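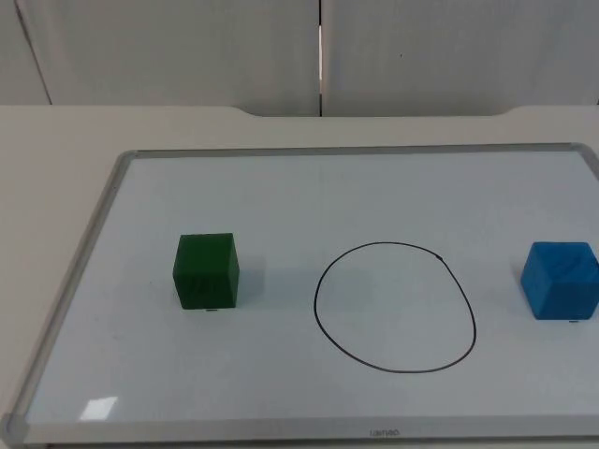

Leobardo Orozco wants it on record that the alcohol is fine and the old rags are the problem, and that he said so back when the first board in the long room went gray. He would like the test to include a rag straight out of the bin. It now does.

August, started 8:15 a.m., continued after lunch

Whiteboard ghosting. Carrying on from the last entry, where I had the list of cleaners and no results. There are 11 boards between the long room, the hallway and the upstairs office at Brakcombe, and most of them hold some old writing you can read if you stand to the side. The worst is the hallway one with the delivery schedule. Somebody drew a table on it with a ruler and then left it there through two winters, and the grid is still in the surface after every cleaner we own.

What I have worked out about the surfaces so far. We have three kinds in the building. Porcelain on steel is the heavy kind, takes a magnet well, and hardly ghosts. The painted steel ones also take a magnet but the paint is softer and the marker gets down into the scratches. Then there is melamine, which does not take a magnet at all and ghosts worst. Magnet first, then the edge of a coin on a corner nobody looks at. If the coin leaves a gray line that wipes off, it is porcelain and the line is metal from the coin. If it leaves a dent or a line that stays, it is one of the others. I would not do the coin on a board you like until you have done the magnet.

The delivery schedule board is melamine. I had assumed painted steel from the weight, but the weight is all in the backing.

Test strips. I cut coupons from the scrapped melamine board and from the painted steel offcut Burkwood sent with the last order. No porcelain coupons, it chips when you cut it and I don't want the dust. Each coupon got a black line, a blue line, a red line and a green line, same markers, same hand, one pass. Half were wiped the same afternoon. The other half sat on the windowsill shelf for 47 days and were wiped this morning.

Same-day coupons, dry felt: all colors come off both surfaces. Nothing to report there except that red leaves a pink haze on the melamine that a second wipe takes away.

47-day coupons, dry felt: black comes off the painted steel with some pressure. It does not come off the melamine. Blue is close to black. Red is bad on both. Green is the worst on the melamine, which I did not expect, and it has a hard edge to it as if it had been printed. I did the green line over on a spare coupon from the same batch and got the same thing.

47-day coupons, with cleaner:

Isopropyl on a clean cotton cloth took off nearly everything on painted steel. On melamine it took off the black and left a shadow of the green.

Galindo spray (the yellow bottle) was slower and needed to sit a minute, but ended up in the same place as the isopropyl. It leaves a film. Marker beads up on the film, so rinse with water afterward and dry it. The label does say rinse. I had never read that far.

Writing over the old line with a fresh black marker and wiping right away worked better than I wanted it to. It is an old trick and I was ready to cross it out. The fresh ink carries solvent and loosens what is underneath. It works on black and blue. On red it smeared into a brown patch that took longer to clear than the line would have.

Toothpaste, which is in every list on the internet, removed the ghost and the shine together. Under the loupe the coupon is scratched all over. New marker on that patch would not come off at all with dry felt. Do not use toothpaste. Same for the melamine foam blocks under the kitchen sink, which are a fine abrasive and do the same thing more slowly.

Bin rag with isopropyl: Leobardo is right. It left a gray streak the full width of the coupon, and the streak came back after the alcohol dried. There is oil in those rags from the drill press side and old ink on top of that. I repeated it with a rag that had been through the wash with fabric softener and got a streak there too, lighter, and marker skipped over it. So clean cotton, washed without softener, or paper towels. I've put a box by the sink.
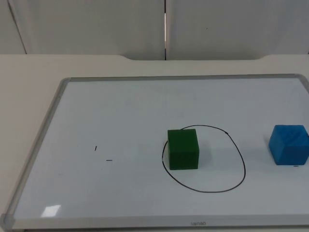
Green and blue cubes on the whiteboard, marker outline around the green one.

Wear. I wanted to know whether wiping by itself causes the ghosting, leaving cleaners out of it. I did 1,000 strokes with dry felt on a painted steel coupon, block weighted with the small vise jaw, over two mornings. Then the four lines again, left overnight, wiped dry. Black left a faint trace. The unworn coupon next to it wiped clean. So the felt does wear it, or whatever is loaded in the felt does. The eraser I used was an old one and packed with dry ink, and I should have used a new one or washed that one first. This needs doing again before I say anything about it outside this notebook.

On washing erasers: the felt ones can be rinsed in warm water with a drop of dish soap and left on the radiator shelf. The glue holds. I lost one that had a cardboard back.

Markers. The Markora ones we buy by the box are low odor, which everyone upstairs prefers. They also seem to set harder than the old smelly kind. I only have the old kind in black and one of the two is nearly dry, so I can't compare properly. On the one melamine coupon I did, same 47 days, the old kind came off with a dry cloth and the Markora black did not. One coupon is one coupon. If anyone has a few of the old ones in a drawer at home, please bring them in, any color except yellow.

Storing them flat made no difference I could see to how the line sets. It did stop the tips from going pale.

Temperature is the part I have the least on. The windowsill shelf gets the afternoon sun and the hallway never does, yet the hallway board is the worst we have. The coupons in the sun were not clearly worse than the one I forgot in the drawer. The drawer one was not part of the test and I don't know for certain what day I marked it, so I'm noting it and leaving it out of the table.

The hallway board. Tried this morning in the lower left corner, in order: dry cotton, fresh marker and wipe, isopropyl, Galindo with a rinse. The vertical rule lines faded to where you have to look for them. The horizontal ones have not moved. Whoever ruled it pressed harder going across. I think those lines are scratched in, with ink sitting in the scratch, and no cleaner will fill a scratch.

Options for it are to flip it and see what the back is, cover it with the stick-on film, or replace it. Burkwood have porcelain in that size but the price is per board plus a pallet charge, so it makes sense to wait until we want more than one. The film is cheap and I have never seen it go on without a bubble. I'll unscrew the board and look at the back first. The top screws are painted over.

To do:
- wear test again, new felt, same weight
- melamine coupon for the wear test, forgot to run one
- old type markers, ask around again
- look at the back of the hallway board
- throw out the bin rags or at least move them away from the sink
- write the date on the back of every coupon, in pencil

Stopped at 4:30. Coupons are in the flat tray, second shelf, with the cleaners marked on masking tape. The unmarked one is the drawer one.

Filed under: Bench notes, Surfaces and finishes

Recent entries
Whiteboard ghosting: list of cleaners to try
Re-gluing the drawer fronts in the long room
Drill press belt, which size we use
Masking tape that leaves residue and masking tape that doesn't
Label printer settings for the Brakcombe shelves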